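News from the teaching bench

For most of April, if you walked past the back office at Bistcombe and saw Saron Mamo glaring at a screen with one hand in the air, she was not having a bad day. She was teaching Erneo to pick things up.

Erneo lives entirely inside a computer at the moment, so nobody has had to sweep up after it. You steer the simulated arm with a hand controller, it copies you, and every run you're not ashamed of gets saved for it to learn from. Saron and Chaltu Birhane have now recorded 157 runs between them. They kept 154. The missing three are Chaltu's, and she would like it known that the controller was set for a left-hander at the time.

The trouble is that Erneo learns your manners along with your moves. Saimi Kemppainen stops dead before every grasp, as though waiting for a tram, and after two afternoons of her runs the arm began stopping dead as well. Mahlet Jemal wanted those runs thrown out. Saimi called it good judgement. They stayed in, and Erneo remains a thoughtful sort of arm.

The current lesson is a plain grey piece with a wide end and a narrow end, to be approached at the narrow part with the fingers open. Easy enough with your own hand. By remote, with the view looking straight down, you find out how poor a judge of gaps you are.
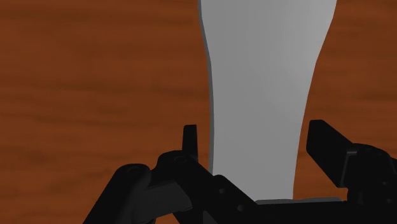

Fingers open on either side of the grey piece, in the simulator.

Bezawit Nigatu is after two more drivers for the next round, which moves on to the Gebretsadik set of shapes. No experience needed, and patience would be lovely. Put your name on the sheet by the kettle – and if you're left-handed, tell Chaltu first.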